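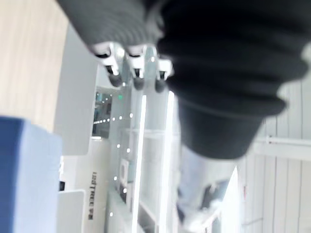 Light wood, a blue unit and a small screen at the Stadlow office. Photo: Lesego Dlamini

The furniture maker Hesta has delivered the first wooden desks to the new shared office in Stadlow, the company told us this week. The office has 15 work places in its first part, and 8 more will be added in December.

The desks belong to a series called Tevau. They have a pale wood finish with the grain left visible, and the side panels go down toward the floor in place of thin legs.
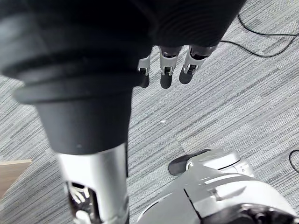

Each desk costs 1,305 dollars, with delivery included. The office manager, Lesego Dlamini, said that the price was higher than she had planned, but she wanted desks which can stay in use for many years.

"People asked us for two things, a quiet floor and a place to hang a bag," Dlamini said.

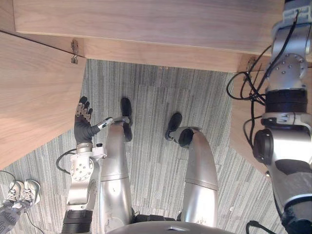
Small metal hooks are fixed on the underside, so the top can stay free for work. The floor has gray striped carpet in rectangular tiles, and one tile can be changed without lifting the others. The carpet was supplied by Molefe, a local shop, for 3,445 dollars.

Visitors can see the office in the mornings. Requests for a work place are accepted at the front desk.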